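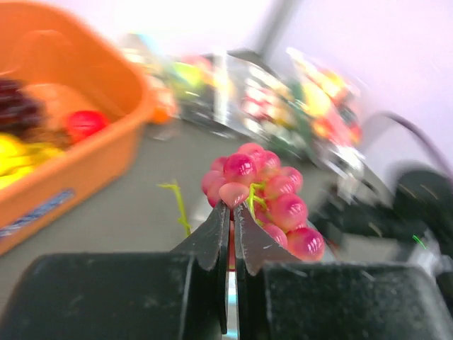 Pink grapes, the artificial kind

Print this thread | E-mail this thread
Reading time: 2 min

wormont_gal
Does anyone freeze grapes for school lunches? Mine go mushy by noon.

bhorgan
Dry them well, freeze on a tray for 2 hours, then bag them. They still soften by lunch, so pack them next to the ice pack.

KKiss
I'd skip freezing. Cold grapes from the fridge hold up better – and for kids under five you need to cut them lengthwise anyway. 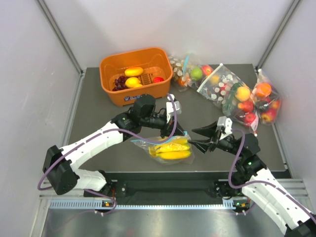
Bananas are the other one I gave up on. Lemons keep for weeks in the fridge, berries go in two days.

bhorgan
Disagree on berries. A vinegar rinse gets me six days.

wormont_gal
Six? I get three at best. Will try the tray for the grapes.

Recent threads
Thermos soup that stays hot
Is the Gosance lunch box worth it?
Peanut-free snack list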